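Bralow opened its studio to visitors in November, and I went along for the afternoon session. The company has 65 people on one floor above a print shop in Lapointe, and most of them are working on Flosik, a puzzle adventure first released two console generations back.

We started in the test room, where Flosik was running on current hardware. Load times are short now. The menus have been redrawn, and the old save limit is gone. The water levels still look flat next to the rest, and the team knows it – they were taking notes on them while we played.

Aliki Politis, the producer, led the talk after the break. Of the 898 bugs logged against the port since spring, most came from the camera code, which was written for a fixed screen shape. The original game had 500 collectible tiles and the new version keeps every one in its old place.
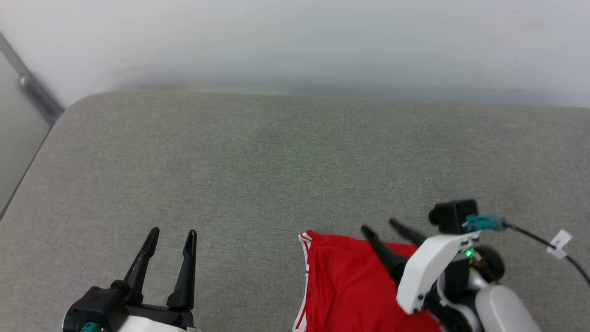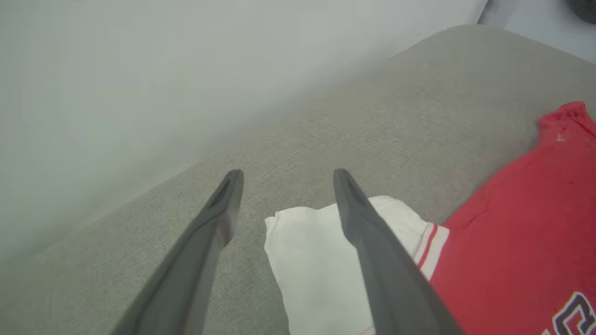

On the question of price, Brayden Kennedy replied that players who own the first release should get a discount, and that he would argue for it until the store page went live. He also said a port with nothing new in it was hard to sell at full price, and that the studio would not do another one after this.

The last hour was for Skeka, the new game. We saw one forest level and a short fight on a bridge. The frame rate dropped during the fight, but the controls felt good and the jump is quicker than in Flosik. There is no release window yet.

Sign-up for the closed test was at the front desk on the way out. My number was 1337.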